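FOR IMMEDIATE RELEASE

Jolelville Museum of Earth Sciences Opens Registration for Regional Stone Loan Program

JOLELVILLE – The Jolelville Museum of Earth Sciences will open registration in March for its Regional Stone Loan Program, which places boxed sets of local rocks and minerals in public schools and branch libraries across the Alau Valley. The program is free to participating institutions and is supported by a grant from the Le Roux Foundation.

Under the program, each school or library may borrow one set for a full term. A set holds 16 specimens, a printed field key, two hand lenses and a teacher guide prepared by the museum's education department. Places are available for 80 institutions in the first year. Priority will be given to schools without a science room and to libraries more than 15 miles from the museum.

The sets are drawn from the Lolora Collection, a group of 1,451 specimens gathered over several decades from road cuts, stream beds and former quarry sites in the valley. The collection came to the museum as a gift and was held in storage until staff completed a full catalog last year. Pieces with scientific value for research will remain at the museum. Duplicates and common rock types will travel.

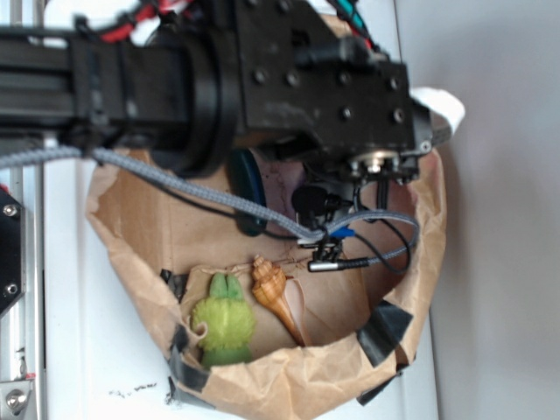
A robotic arm over a paper container. Photo: Jolelville Museum of Earth Sciences

"Many residents of the valley walk past its geology every day without having had the chance to hold a piece of it and study it closely," the museum said in a statement. "The loan program puts that material in the hands of students and library visitors, close to the places where it was found."

The teacher guide covers grades three through eight and follows the state science standards. Lessons include sorting by color and texture, simple hardness tests, and reading a geologic map of the Alau Valley. A separate sheet for libraries suggests drop-in activities for families. All printed materials are supplied in English and Spanish, and a large-print version of the field key may be requested at registration.
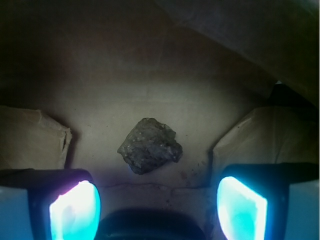
A rough gray rock with lighter flecks. Photo: Jolelville Museum of Earth Sciences

Borrowing institutions are asked to name one staff member as the contact for the loan. Delivery and pickup are handled by the museum van on a fixed route, with stops in Jolelville and at the county library depot. Schools off the route may collect their set from the museum loading entrance between 8 a.m. and noon. Lost or damaged specimens should be reported on the form inside the lid – no fee is charged for ordinary wear.

Teachers who register a school may also attend a free workshop in the museum classroom. The session includes a tour of the storage rooms and counts toward continuing education hours in districts that accept museum training.

Registration forms will be posted on the museum website and may also be picked up at the front desk. Applications are reviewed in the order received within each priority group, and all applicants will be notified by mail.

About the Jolelville Museum of Earth Sciences
The museum collects, preserves and displays rocks, minerals and fossils of the Alau Valley and neighboring counties. Its galleries, reading room and outdoor stone garden are open to the public throughout the year.

Media contact: Office of Public Information, Jolelville Museum of Earth Sciences

###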